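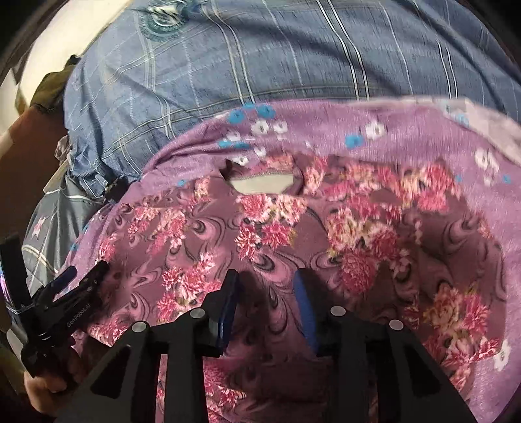
Floral print clothing

Floral print clothing is any garment whose fabric carries a printed pattern of flowers, usually with leaves, stems or scrolling lines between them. It is one of the oldest and most loved families of dress fabric, and the variety is wonderful: tiny sprigs the size of a fingernail, huge single roses, and everything in between!

Ground and motif

The color behind the flowers is called the ground. Pale grounds give a light, summery look, while dark ones such as maroon, navy or black make pinks, corals and creams glow. Blossoms are often grouped in clusters, and many designs fill the gaps with curls, swirls and teardrop shapes. Outlining a pink curl in black is a simple trick that gives it real punch.

A print has to repeat along the cloth. The Fallside method, taught in evening sewing classes, sorts prints into 4 groups by the size of the repeat. Small repeats are forgiving to cut, but large ones need planning, especially where a cluster would land on a seam.

Necklines and seams

A wide, shallow neckline leaves plenty of unbroken cloth on the front of a garment, so a big bouquet can be shown whole. Plain fabric is often used for facings and linings inside a printed garment, and a cream or beige one keeps the inside pleasantly calm.

Folding and care

Most printed garments are best washed inside out and dried away from strong sun. For folding, the dressmaker Akosua Quaye recommends laying the piece face up on a flat cloth, neckline at the top, and smoothing from the middle outward. Her pattern booklet, Cotier, had a first printing of 1000 copies and includes 5 ways to fold a loose top.

See also: Paisley, Plaid, Textile printing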